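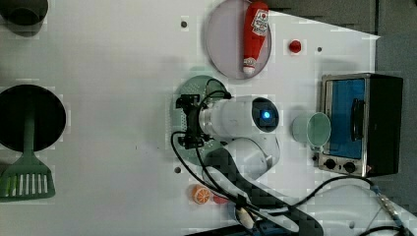 Sesberg Recipe Cards is a text collection of 300 home recipes, copied from handwritten and typed cards that people in the Jescombe area kept in kitchen drawers and card boxes. It was put together for work on how cooks write down amounts, times and ingredient names. Store-bought items are recorded by what the card calls them, so a red bottle of ketchup like the one lying across the plate may show up as "ketchup", "catsup", "red sauce" or "1 good squirt", and all of those are kept as written. A second column gives the plain name, so the variants can be grouped.

Version 2, August 2019

What is in the files

cards.csv has one row per recipe. The columns are card_id, title, body, decade, hand (written, typed or mixed) and notes.

ingredients.csv has one row per ingredient line. The columns are card_id, line_no, as_written, plain_name, amount, unit and prep. An empty amount means the card gave none. It does not mean zero.

units.txt lists every unit word in the collection with the one we mapped it to. Words such as "knob", "glug" and "teacup" were left unmapped.

The text is UTF-8 with Unix line endings. Fractions are stored as typed characters with a slash (1/2, 3/4) and never as single symbols. Crossed-out words are left out of the body and kept in the notes column if they could be read. 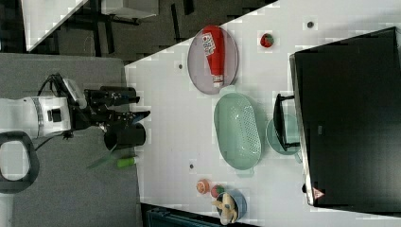 Where the cards came from

The cards were lent by households in Jescombe and the villages along the Hou road. Each lender signed a form allowing the text to be shared. Names of family members were taken out of titles, which is why you will find a few recipes called "[name]'s pound cake" or "Christmas pudding from [name]". Street names and phone numbers on the backs of cards were not copied.

Of the 300 recipes, 174 are fully handwritten and 119 are fully typed. The rest are mixed, usually a typed card with later changes in pen. For those, the body holds the latest version and the notes hold the earlier one – check both if you care about how a recipe changed.

How the text was copied

Cards were typed up by hand in Custex, one person copying and a second person checking. We tried automatic text recognition on a small batch and gave up on it, as most of the time went into fixing the grease spots. Spelling was not corrected. If a card says "bannana", so does the body.

Decades are our guess from the paper, the handwriting, the brands mentioned and what the lender remembered. Treat them as a hint. Cards with no good clue are marked "unknown".

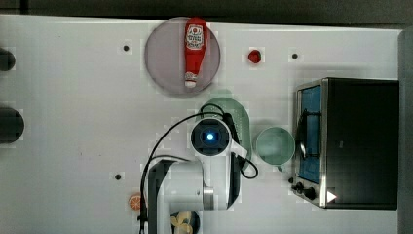 Leona Tarbuck
Dataset maintainer

Changes since the first version

The prep column is new. Before, words like "chopped" and "sifted" were left inside the plain name, which gave us three kinds of onion that were all onion.

Oven settings now have their own tag in the body text. Gas marks and words like "slow oven" are tagged but not turned into degrees.

Two lenders asked in February for their cards to be removed, and this was done. Their card_id values will not be used again, so expect gaps in the numbering.

Known problems

Baking is over-represented. People wrote down cakes and cookies and cooked everyday dinners from memory, so there is very little here on soup, eggs or plain vegetables.

The same recipe can appear more than once under different titles. We did not merge these. The lemon bars are the worst case.

Some amounts depend on package sizes that are no longer sold ("1 small can", "1 box"). The unit is given as "can" or "box" and no weight is filled in.

The cooking times have not been tested. Do not use this collection as a cookbook, and do not use the canning and pickling cards at all without checking them against current safety advice.

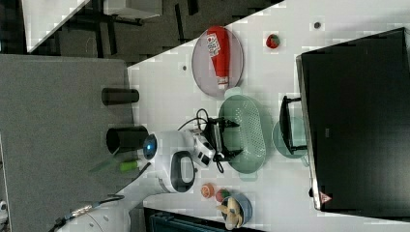 Leona Tarbuck

Use and credit

You may use the text for teaching, research and personal projects. Please credit it as Sesberg Recipe Cards, version 2. Scans of the cards are not part of the release and we can't send them out.

To report a copying error, give the card_id, the line number and what you think it should say. Fixes go into the next version and are listed in changes.txt.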